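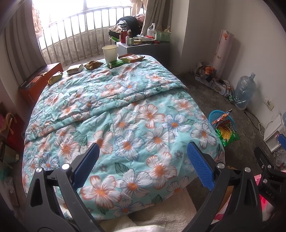
Cikcombe, a company that studies household automation, published in February the results of its first home chores trial. The question was simple: can a machine already tidy an ordinary bedroom? The trial used real rooms, where things lie where people leave them. A paper cup can stand on a flowered quilt among snack packets, and a two-jaw gripper must treat the cup and every soft packet differently. The answer of the company is "partly, and slowly."

**What was tested**

The trial included 330 attempts at 3 chores: clearing a bed, picking up from the floor, and sorting small articles into a basin. Hard objects in open space gave the best results. Thin wrappers and folded cloth remain difficult.
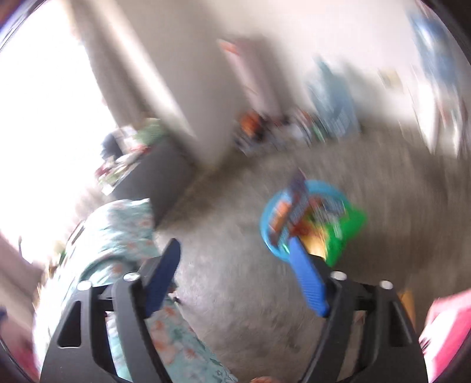

In the sorting chore, the machine needed some 30 minutes for work that a person finishes in a short time. It also asked for human help in 33 attempts, mostly when objects covered each other.

"We do not want to promise too much," said Ülle Vaher, head of the trial. "A machine can do parts of this work today -- but I would not leave it alone with my bedroom on Sunday and go out."

Jong-dae Cha, who is responsible for the gripping tests, said the next round will concentrate on soft packaging.

**Next steps**

The second round will be made together with Grandska and will add shop-floor work, such as refilling low shelves.

**Press contact:** Ilze Butkienė, Cikcombe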